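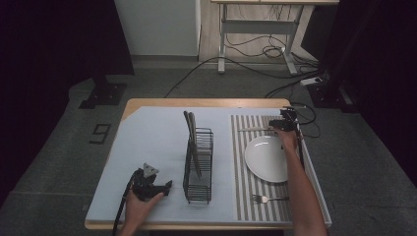 Rochelle Whitelaw thinks the segmenter should simply throw away any demo where the two arms disagree about when a step ended. I've left that as a flag, off by default, and the argument is still open in the tracker.

Tazi
Step segmentation and replay checks for two-gripper table-setting demos

Status: works on our recordings. I would not trust it on yours without looking at the output first.

What it does
Takes paired gripper tracks and head video, proposes step boundaries (reach, close, carry, release) and writes one label file per demo. The planner in Warkora reads those files directly. Plates, cutlery, a wire rack and striped placemats turn up in the test set, so expect it to be tuned to them more than I'd like.

Known problems
- Closing on thin objects. Jaw width hardly changes between "holding a thin rod" and "holding nothing", and the close detector guesses.
- Clock drift between left and right streams, up to 40 ms on long takes. The sync script hides it - it doesn't fix it.
- The confidence score is badly calibrated. Please stop quoting it in slides.

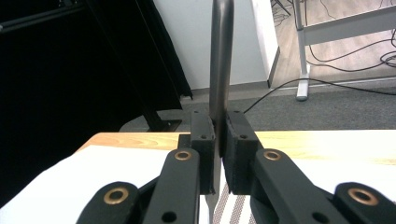

Can I run it without the head video?
Pass --wrist-only and expect worse boundaries on reach, where the wrist views have little to go on.

Running it
tazi segment demos/ --window 16 --out labels/
A window of 10 gives more boundaries, most of them rubbish. Version 2 label files don't load in older Warkora builds.

Maintainers
Dela Agbenyega (segmenter), Rangi Partington (sync, replay)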